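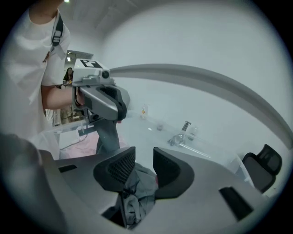 Nilmini thinks we should stop scoring the cloth task by time, as the quick runs are the ones with the poorest grip.

11/9/23. Agreed for the Holter project. Of 40 attempts by the class, 25 kept both grippers closed on the fabric throughout. Median 19 s, left off the sheet from now on. New score is grip held, yes or no — partial marks dropped.

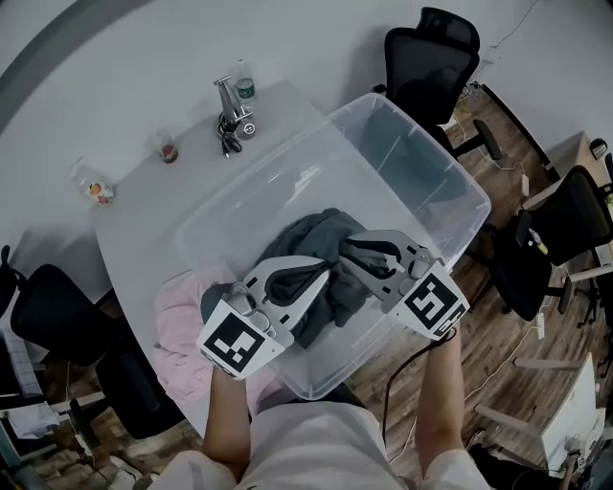 Markers to be checked against the log before each block. Branislav to rerun the sync script on files up to 116. Gap at the start of the left-hand track is still unexplained. Try a slower approach next, same cloth.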